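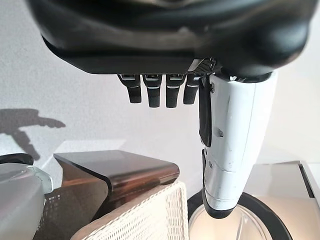
Wir waschen zu viel

Lesezeit: 5 Minuten

Ich habe neulich einen Pullover in die Wäsche geworfen, den ich einen einzigen Abend lang anhatte. Auf dem Sofa! Er roch nach nichts, er hatte keinen Fleck, und trotzdem flog er auf den Haufen, weil der Haufen nun mal da war. Seitdem lässt mich das Thema nicht mehr los. Meine Großmutter in Starkemdale hatte einen festen Waschtag, und bis dahin hing alles, was noch ging, über dem Stuhl am Fenster. 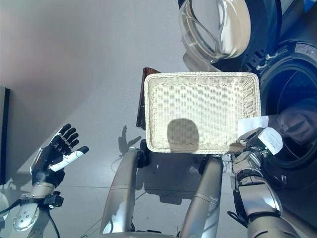 Costel Vasić hält das für Nostalgie. Früher habe man schlicht keine andere Wahl gehabt, schrieb er mir, und wer jeden Tag in der vollen Bahn nach Dranport stehe, der wolle abends eben ein frisches Hemd für morgen. Geschenkt, beim Hemd bin ich ja dabei (und bei Socken sowieso, da diskutiere ich nicht).

Mir geht es um den Rest. Um Jeans, Strickjacken, das Handtuch, mit dem man sich ja nun wirklich nur nach dem Duschen abtrocknet.
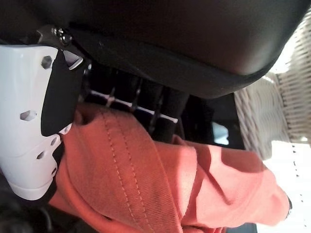 Dazu kommt, dass die Sachen darunter leiden. Meine graue Lieblingsjacke war im Dezember noch weich und dick, inzwischen ist sie an den Ellbogen so dünn, dass ich durchgucken kann – und ich schwöre, getragen habe ich sie weniger als gewaschen. Die Flusen im Sieb, das ist ja alles mal Jacke gewesen.

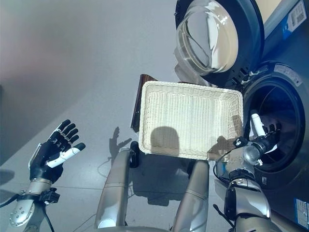
Und was macht man mit einem Pullover, der nur ein bisschen nach Küche riecht? Raushängen, am besten über Nacht auf den Balkon, und am nächsten Morgen noch mal dran schnuppern. Bei Wolle klappt das erstaunlich gut, bei Polyester leider eher nicht, da gebe ich dann auch auf und drücke auf Start. Bei 30 Grad natürlich.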